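Follgate Flat: Clearing the Medicine Shelf

Gallery, posted 2022-04-08
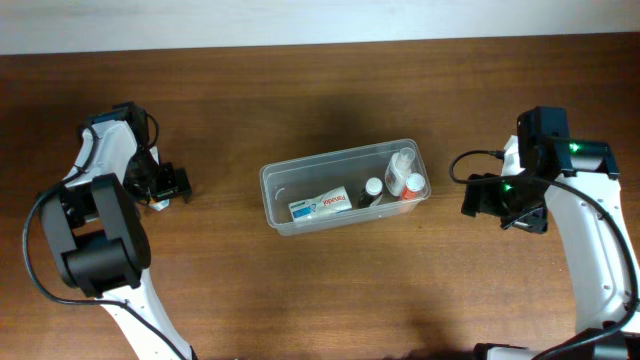
The Follgate flat has two bedrooms, one bathroom and a mirrored cabinet that was full when we started. This page covers the small things: tablets, bottles, caps, and where they all ended up. The kitchen and hall cupboard have their own galleries.

We used one bin per shelf. Whatever came off a shelf went into its bin and stayed there until every label had been read. It is slow, but it stops the half-empty bottles from drifting back to where they came from.

Notes on the bin in the photo:

Bin 2, on the table. Long, gray, see-through plastic with rounded corners. We like this type for bathroom items. A leaking bottle can be spotted through the side, and the whole bin rinses out in the sink.

Panadol box. Boxed tablets are the easy part. Check the date on the end flap, check that the leaflet is still inside, and keep the strips in their own box. Loose strips lose their dates once they have been cut up.

Dark bottle, white cap. Small dark bottles look alike from the front of a shelf. We put a paper dot on the cap of each one with the month it was opened. If the month can't be remembered, the bottle goes in the return bag.

White bottle and orange-red bottle. Bottles get sorted by height after the labels are read, short ones in front. In a deep cabinet this makes more difference than sorting by type.

Space left in the bin. We don't fill bins to the rim. With some of the floor clear, things can be slid around and turned over without lifting everything out.

Where things went: anything out of date was taken back to the pharmacy in a paper bag. Nothing was poured down the drain. What stayed was moved out of the bathroom, where the shower steams up the cabinet, to a high shelf in the bedroom closet. The closet shelf is 38 inches wide and takes 3 bins side by side, with the labels facing out.

The bathroom cabinet now holds toothpaste, razors and a spare soap.

Bins are from Gustska, the medium size with the raised rim. The lids are sold separately and we did not buy them. Labels were printed on the Revevine label maker, black on white, large type.

Next gallery: Metwally house, linen closet and stairs.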